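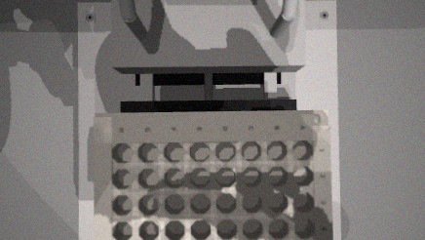 Where does your blood go after a blood test?

By Yaroslav Bilyk

When I was nine I had a blood test at Trinville Hospital and I made a terrible fuss. I hid under a chair. I told my mum I needed all my blood, thank you, and that they could go and find somebody else's. Then it was over before I'd finished complaining, and I got a sticker with a hippo on it.

What bothered me for days was where the little tube went. I pictured a giant fridge full of everybody's blood with our names on it (I quite liked that idea). I work in a hospital lab in Warnham now, so I can tell you what goes on.

Why do they want it?

Your blood goes nearly everywhere in your body, round and round, all day and all night. It carries oxygen from your lungs and food from your tummy, and it takes away the rubbish your body wants to get rid of. So if a doctor wants to know how your insides are getting on, blood is a very good thing to ask!

Maybe you've been tired for weeks. You could be short of iron, or you could just need earlier bedtimes. Looking at your tongue won't tell the doctor which it is.

Will they take too much?

No. A grown-up might fill 3 small tubes and a child often gives less than that. Each tube holds a teaspoon or so. Your body starts making more straight away, and you won't notice the difference. Have a drink and a biscuit afterwards if you feel a bit wobbly.

Does it hurt?

A bit. It's a sharp scratch and then it mostly feels odd. You can ask for numbing cream, which goes on your skin before the test and makes it go sleepy. Nurse Rao, who does the children's clinic here, lets people choose which arm, and whether to look or not look. I still don't look.

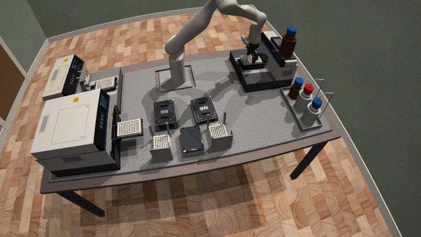 INSIDE THE LAB

First of all, every tube gets a label with your name and a special code on it. We are very fussy about labels. If the label's wrong we can't use the tube, and you'd have to come back and do it all over again, and then you'd be cross with me.

Next, some of the tubes go for a spin. The machine is called a centrifuge (say it SEN-tri-fyooj) and it whizzes them round really fast. The heavy red part sinks to the bottom and a yellowy liquid stays on top. Yes, part of your blood is yellow! Lots of tests are done on just that part.

Some tests use a flat plastic plate with rows of tiny cups in it, called wells. A common sort has 96 wells, so one plate can hold a little drop from lots of different people. Other tests are done the old way, with a smear of blood on a piece of glass and a person peering down a microscope. That's my favourite job. Red blood cells look like squashed doughnuts without the hole going all the way through.
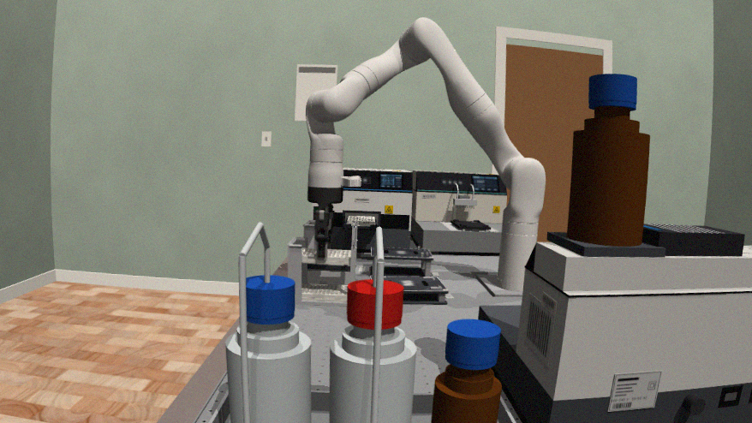 People always ask me if the lab is like the ones in films, with bubbling green stuff and lightning. Sorry, no. Most labs are rather plain. The room in the picture has a pale green back wall and an ordinary brown door, and you might take it for a school corridor if it weren't for the white robot arm standing over that long grey bench. Ours is much noisier than you'd think, mainly because of the fridges.

How long does it take?

Some answers are ready in 2 hours. Others take days, especially if we're waiting to see whether germs will grow. On a busy February morning we can have more than 100 tubes waiting before I've had my toast, and the urgent ones always jump the queue.

When we've finished, the results go to your doctor, who tells you and your grown-up what they mean. The leftover blood is kept for a short while in case we need to check something, and then it's safely thrown away.

Words to know

Plasma: the yellowy liquid part of your blood.
Sample: a small amount of something, taken so it can be tested.
Centrifuge: the spinning machine.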